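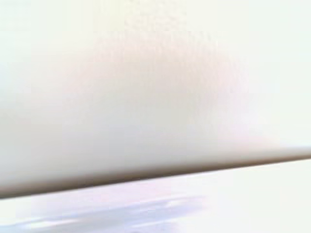

From: Clémence Royer
To: tillton-words list
Subject: Re: washroom, restroom, lavatory

On a September evening Santino Toledo wrote:

> My aunt in Tillton still says "lavatory" for the room and
> "basin" for the thing you wash in. Her husband says "bathroom"
> and "sink." They have been married a long time and I have never
> heard either one give ground. Is hers a regional word or did
> she get it from a book? Also, does anyone here say "washroom"
> without feeling Canadian?
>
> Santino

Santino,

Your aunt is on firmer footing than her husband would like. A lavatory was a thing to wash in long before it was a room, and plumbers never let go of that. Ask for a lavatory at the supply counter in Brundmont and they will sell you a sink. Ask where the lavatory is and they will point down the hall, past the sinks. Same clerk, same counter, same afternoon. I tried it.

The trouble with this whole family of words is that none of them will say what the room is for. "Toilet" once had to do with a cloth, then with what was laid out on the cloth, then with getting dressed, and by the time it reached the plumbing it had come down in the world so far that people began looking for something nicer. So we got "restroom," where I have yet to see anyone rest, and "powder room," which my real estate agent used for a closet with a drain in it.

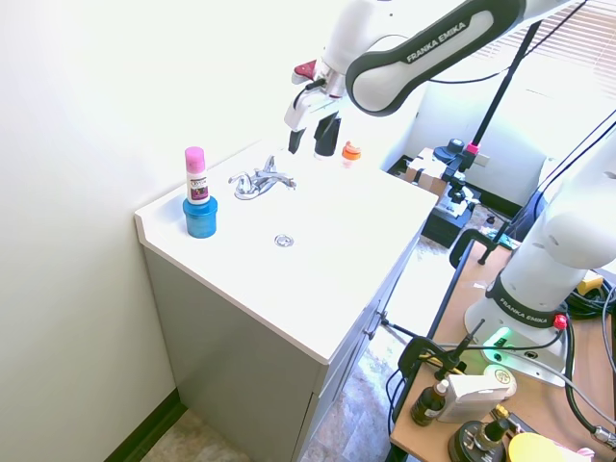 As for "basin," I'd want to know where your aunt went to school. My grandmother kept "basin" for anything you could pick up and carry, and "sink" for anything that was bolted down, and she corrected visitors on the point. Mitiku Gebretsadik wrote in last year with nearly the same rule from his landlady in Enska, so it isn't just my family being difficult, though we are.

"Washroom" I do say, and I've been to Canada only 2 times. I blame a grade school teacher who had it painted on the hall pass, a block of wood the size of a loaf of bread. You don't forget a word you had to carry in both hands.

Thibault Aubert, if you're reading: you promised us the page from your old hotel manual with the 16 approved ways to tell a guest where it is. I remember "the facilities" and "just through there." I'd like the other 14 before one of us dies.

And Dorian, please stop sending "comfort station" under a new subject line. We've all seen it.

Clémence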